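Home | Stories | Archive | About

The Sorting Bin
July 2019
By Dwivedi

The workshop in Clirville closed at ten, but members with a key could stay as long as they liked. My sister and I had the back table from April on. We paid 70 dollars a month for it and split the cost.

She wanted the arm to empty a bin by itself. Any bin, any junk. I wanted it to stop dropping things. We called the program Triko, after a dog we had as kids, who would bring you anything except what you asked for.

That night we were on run 74. I typed the number into the log and she clamped the bin down again, tugging at each side to see if it would slide.

"Foil first?" I said.

"It picks. We don't tell it."

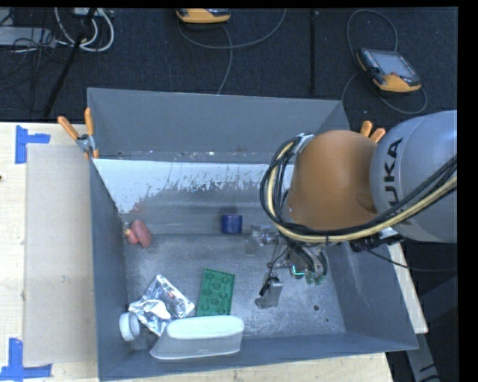
I sat on the stool with my hand near the stop button. Foil had beaten us on 7 runs in a row. The fingers closed on it and it changed shape, and then Triko had no idea what it was holding.

My sister ate crackers and watched the log. She was moving to Bumik in 4 days for a job with regular hours. We had not talked about who would keep the table.

"You should change the grip force after I go," she said. "It's in the second file. I left notes."

"I know where it is."

"I know you do."

She brushed the crumbs off her lap and pulled her stool closer - close enough to read my screen.

"Okay," she said. "Start it."

I pressed the key.

12 shares | 3 comments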